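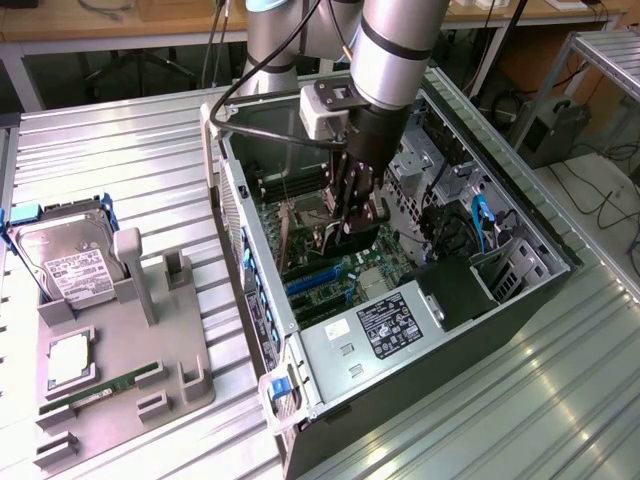

Page last changed: March, by Lauri Toivonen

4. Submitting your sitemap

Praranex Site Tools can send your sitemap to search engines each time you publish. You need an owner account and a verified domain.

1. Open Settings, then Search Visibility.
2. Click Add Sitemap and paste the full address, including https.
3. Select the engines you want to notify. Two are selected by default.
4. Click Check. The page count should match the one on your dashboard.
5. Click Submit.

Note: Sitemaps with more than 385 pages are read in parts. Our test site has 1,769 pages and took almost 2 hours to show as Received.

Caution: Do not submit a sitemap while Hide From Search is on. Pages will be listed as blocked – turn the setting off first, save, and go back to step 4.

Received means the engine has the file. Pages may still be missing from search results for several days.

If the status stays at Waiting overnight, remove the sitemap and add it again. For error 164, see section 7.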